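This website uses cookies to improve your experience. By continuing to browse, you accept our use of cookies.

The Case for Slower Teaching

By Emilian Ene

January 30, 2025

Institutions that train robots by demonstration tend to report one number above all others: how many demonstrations were recorded. At Herneo we did the same until last June. A set of 500 was considered better than a set of 300, and operators were scheduled accordingly. I wish to argue that this practice should end, and that funding bodies should stop rewarding it.

A demonstration is a record of a person making choices. When an operator guides an arm by hand, or drives it from a remote station, the machine receives the path taken and also the hesitation, the correction and the shortcut. An operator who must complete a fixed quota before lunch will take the same path each time. The resulting data are tidy, and the robot that learns from them is easily confused by a cup moved slightly to one side.

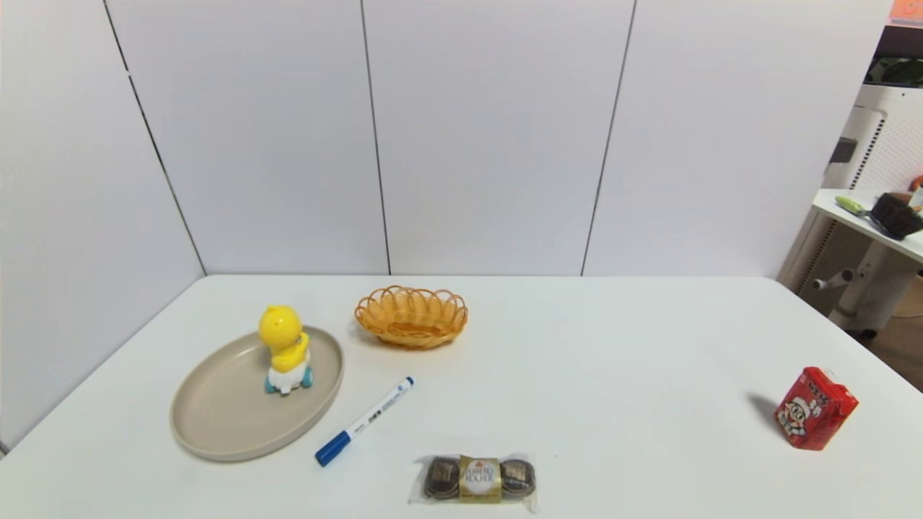
Remote operators should be given time to consider each object before they move it. Our colleague Abhishek Khurana has proposed that every session begin with a short period in which nothing is recorded and the operator simply tries different approaches. I support this proposal. A whiteboard marker lying diagonally on a table can be approached from several angles, while a toy on wheels standing on a plate asks for more care, as a careless push may set it rolling. Chocolates in a crinkled clear wrapper present another question again, namely whether to take hold of the pack at its loose ends or at its middle. An operator under pressure settles such matters once and never returns to them.

The usual objection is cost. At our Veruder site, 14 operators share 3 stations, and any minute without recording appears in the accounts as a loss. I accept the arithmetic. The accounts do not show, however, the weeks later spent collecting the same task again - often with the same people, and often with the same habits.

I would therefore ask that project reports state how operators were instructed, how long they were allowed to practice, and which failed attempts were kept. Failed attempts are still deleted as a matter of routine in many laboratories. They should be labeled and retained, together with the operator's own note on what went wrong.

Subscribe to our newsletter to receive new essays by email. You may unsubscribe at any time.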